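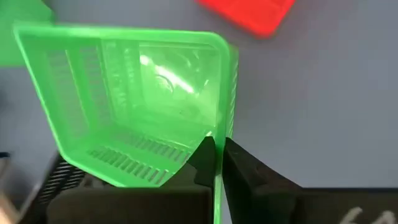
Veletance Breakup Messages

A small collection of messages people sent to end a relationship or call off a second date, with notes from the senders on how they felt about the wording afterward. Put together by Themba Tshabalala and Sipho Engelbrecht.

Contents

The collection has 150 messages. Each one was given to us by the person who wrote and sent it. Most are texts, and a smaller share are emails or messages sent inside a dating app. We did not take any from screenshots posted online, and we did not accept messages from the person on the receiving end, even when they offered.

Every message comes with a short form the sender filled out. Older entries were collected under the working name Mokgethi, and you may still see that name in the notes column. It is the same project.

Files

messages.csv has one row per message.
senders.csv has one row per sender. A few people sent in more than one message, so there are fewer rows here.
forms.txt has the questions exactly as we asked them.
changes.txt lists edits made after the first release in August.

Fields in messages.csv

id: a number with no meaning beyond keeping rows apart.
text: the message, with names and places replaced.
stage: how far along things were. The values are "one date", "a few dates", "dating" and "living together".
length_known: how long the two people had known each other, in weeks, as the sender remembered it.
reason_given: the reason stated in the message, in our words. Blank if the message gives none.
reason_real: the reason the sender gave us on the form. It often differs from the one above.
reply: "yes", "no" or "blocked". We do not have the text of any reply.
would_send_again: a score from 1 to 5, where 5 means the sender would send the same words today.
notes: anything that did not fit elsewhere.

How the messages were collected

We asked friends first, then put up a sign-up page and left it open for 60 days. People pasted in their message, answered the form and checked a box saying we could share both. Around half of the people who started the form finished it. Unfinished forms were deleted.

Both of us read every message before it went in. We left out messages that contained threats, messages sent to someone under 18, and anything that looked copied from an advice site. Where we disagreed about the stage value, we wrote to the sender and used their answer.

Names of people were replaced with [NAME], and towns, schools and workplaces with [PLACE]. Dates were removed. Spelling was left alone. Emoji were kept because several senders told us they had spent a long time choosing them. If a message mentioned a health problem or an arrest, we took that line out and put [CUT] where it had been.

Two messages were sent by voice and typed up later by the sender. They are marked "voice" in notes.

Things to know before you use it

The senders chose what to share. People who are ashamed of how they ended something are less likely to hand it over, so the messages are probably kinder than average. The would_send_again scores lean high for the same reason.

Ghosting is missing from the data, as there is no message to collect. Please do not use this to compare ghosting with a direct breakup. We have been asked about that several times and the collection cannot answer it.

The sender's view is the only one here. A score of 5 says nothing about how the message landed.

Length_known is from memory. Some people gave a range, and in those cases we entered the lower number and put the range in notes.

All messages are in English. A few senders told us they had translated their own message, and these are marked too.

What it is for

We made it for people who write or teach about dating and communication, and for anyone curious about how breakup messages are worded. It is too small for training a model to do much of anything. Please do not try to work out who the senders are, and do not post single messages in order to make fun of them.

Known problems

The reply field is blank for some of the Mokgethi entries. We added that question later and could not reach everyone.
Line breaks inside longer emails may show up as extra rows in some spreadsheet programs. Opening the file as UTF-8 with quoted fields fixes it.
The "dating" stage is too broad. It covers six weeks and six years.

Removal

Any sender can have a message taken out. Write to either of us with the first few words of it and we will remove the row in the next release. Ids are not reused.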